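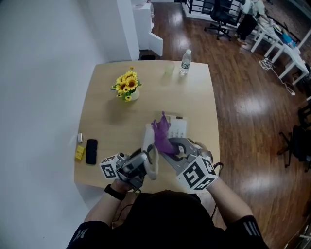 Photo: Sang Bạch

Reading time: 2 min

Refinishing a Light Wooden Tabletop with Hardwax Oil

These steps apply to solid wood with worn oil or bare spots. Veneer is usually too thin for the sanding in step 2. Check the underside or an end for continuous grain before starting.

1. Clear the top and wash it with a damp cloth and a little dish soap. Let it dry overnight.

2. Sand with the grain at 120 grit, then 180. Do rounded corners by hand with a folded sheet; a power sander flattens the curve.

3. Vacuum, then wipe with a cloth dampened with water. When the raised grain has dried, make one light pass at 180. Finer grits close the surface and the oil soaks in unevenly.

4. Put on nitrile gloves. Stir the can from the bottom. Spread a thin coat with a white pad, working in strips the full length of the top.

5. Wait 15 minutes and buff off everything still wet. Oil left standing dries tacky.

6. Apply 2 coats in total, 12 hours apart. Below 60°F, allow 24. In our Lititz shop we switch to the longer interval in November.

A 1,000 ml can covers nearly 2 dining tables at this rate.

Lay used rags flat outdoors to dry, or soak them in water in a lidded metal can. Oily rags in a pile can catch fire without a spark.

Keep water off the surface for a week.

We use cookies to improve this site. Accept | Manage settings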